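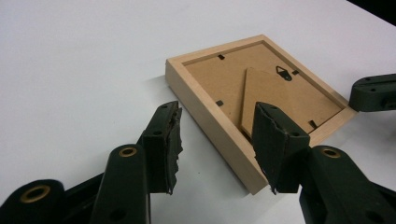 **Figure 3.** Back of a light wooden picture frame of the kind used in the study, face down on a tabletop.

### 4.2 Does the backing decide how often a picture gets changed?

Sellers of picture frames like to claim that an easy-opening back leads people to change what is on their walls. The Winero catalog says so in its first paragraph, and Vlachou repeats it in his survey of home display with no source that we could find. We doubt it. The frame in Figure 3 has a flat brown panel set into a shallow recess and held by small black metal tabs, an arrangement that most owners in our survey called "easy" or "very easy" to open. If ease were what mattered, frames with tabs should show far more changes than frames closed with staples or tape.

They do not, or not by enough to support the claim. Of the 636 households that returned the form, 473 owned at least one tabbed frame, and most of these reported that the picture inside was the one they first put there. Owners of stapled frames gave much the same answer. The Drolleck data, which cover over 2,000 frames, are often cited against this view, but they were gathered from people who had just bought a new print. Such people are about to open a frame whatever the back looks like.

A second claim, that tabs wear out and so put people off, is no better supported. Kneževič bent tabs back and forth 60 times and reported "visible fatigue." It is hard to see what this tells us about a frame that is opened once or twice in its life. The test also used loose tabs - not tabs fixed in a rail - and we would expect the wood around the fixing to matter as much as the metal.

We are left with a duller reading. People change a picture when they have another one to put up, and the back of the frame plays a small part at most. Our own form has a weakness here, as it asked owners to recall changes over several years, and some may have forgotten a swap or two. The Pedance diaries, begun in May, ask for changes as they are made and should give a fairer test.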